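Section 3: First start-up and saving your game

Before you begin, find somewhere flat for the Dindano console with a hand's width of air on every side. The vents are at the back. A shelf with a door on it will do nicely until December, when the heating comes on and the fan starts to sound like a hairdryer.

1. Plug the power lead into the console first, then into the wall. Press the button on the front and wait for the light to stop blinking.

2. Hold the pad near the console and press both shoulder buttons together for 3 seconds. If the pad buzzes, it has paired. If your phone buzzes, that is somebody else.

3. Choose a language. The list opens on whichever one the factory liked best, so scroll slowly.

4. Connect to your home network. Passwords are typed with the stick, one letter at a time, and the cursor wraps round at the end of each row. Take a seat.

5. Let the system update finish. The bar will rest at 60 per cent for a while – leave it alone.

CAUTION: Do not pull the plug during an update. The console will start again, but it will want to talk about it.

6. Insert the Senduvlow card and open Storage. Pick "Copy saves to card". You have 18 slots, and the console will not warn you before writing over an old one.

Note: Saves made in Zastavska before version 2 must be loaded and saved once more in the new version. Skip this and your village will load without its bridges, which the villagers take badly.
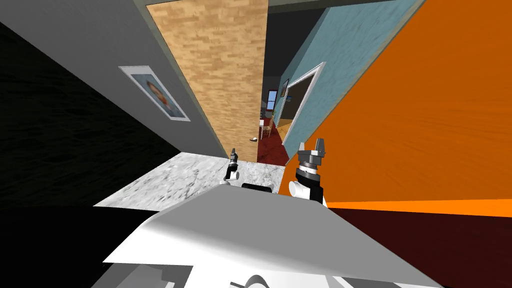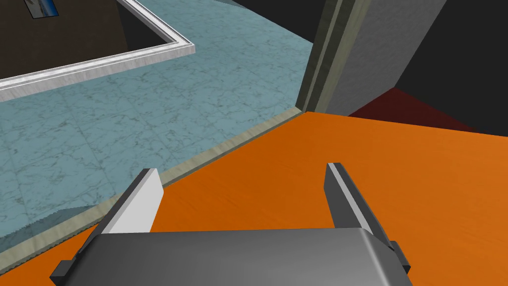 7. To move saves to a second console, repeat step 6, switch off, and carry the card across. Both machines must be signed in to the same Vincze account.

8. If the card is not found, take it out, turn it over and try again. Most missing cards are upside down.

Parental limits are set from the account page and are covered in the next section. Choose a code your children don't already use to unlock your tablet.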